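Aug 16, 2024

Boot and ball notes, continued from the July pages

Back on the kicking tee problem. I know I said I was going to leave it alone until the Longate kids had finished their preseason block, but Kaede brought in the three tees they'd already chewed up and I couldn't help myself. All three have gone in the same spot, right where the cup meets the stem on the kicker's side. So it's the follow-through that kills them (the toe catches the lip on a low strike) and I've been making the base thicker for a month for no good reason at all!

New batch is the softer mix, shore 18 points down from the last lot. I poured nine and kept seven. The other two had bubbles in the cup, my fault, I rushed the degassing so I could get to training on time and then training got called off anyway because of lightning.

Took four of the good ones over to the Hillon pitch with Akihiko. He's kicking well at the moment and he hits the ball the same way every time, so he's the right person for this. From straight in front he couldn't tell the new tee from the old one. Out by the 15 meter line he said the ball felt like it was "sitting down" on him, and after a few more he was leaning it forward to make up for it. I don't love that. A kicker shouldn't have to change his setup for a tee.

Shota thinks it's the stem and not the cup. He squeezed one between finger and thumb and it bent a good bit before it pushed back, and his idea is a firmer stem with a soft cup bonded on top. More work, two pours, but I think he's probably right. Annoying!
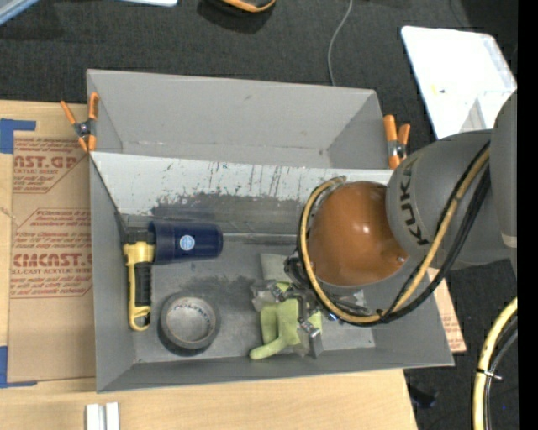
The other thing from Hillon: wet grass. The flat base skated twice on the plant step, once badly enough that the ball fell over before he got to it. The old Jirkow tee, the one with the little studs underneath, didn't move at all. I don't want to copy their studs but I could do a ring of shallow ribs. Aoi has drawn up a version with the ribs angled in, so mud has somewhere to go. Mold plug for that is on my list for next week.

Weights, for whoever picks this up after me: nine hundred grams of mix did the batch with a bit left over in the cup. Write it on the lid next time, please, whoever opens the tin (me included).

Hnat asked about tackle pad covers again. The Ueda vinyl split along the seam on both pads, and he wants to know if we can patch or if he should order. I told him patch for now. The foam inside is fine, it's only the stitching, and the season opener is too close to wait on a delivery. Use the heavy needle, and go back over the corners!

Still to do
Firm stem, soft cup, two test pours
Rib base from Aoi's drawing
Ask Akihiko if he'll do a session with the women's match ball too, the grip pattern is different and it sits higher in the cup
Return Kaede's three dead tees once I've cut one in half
Receipt no. 1526 for the pigment is in the blue folder, still not claimed

Tried the bonded idea on scrap before I locked up. Left it to cure on the shelf by the door with a note on it, so don't pull at it, Shota.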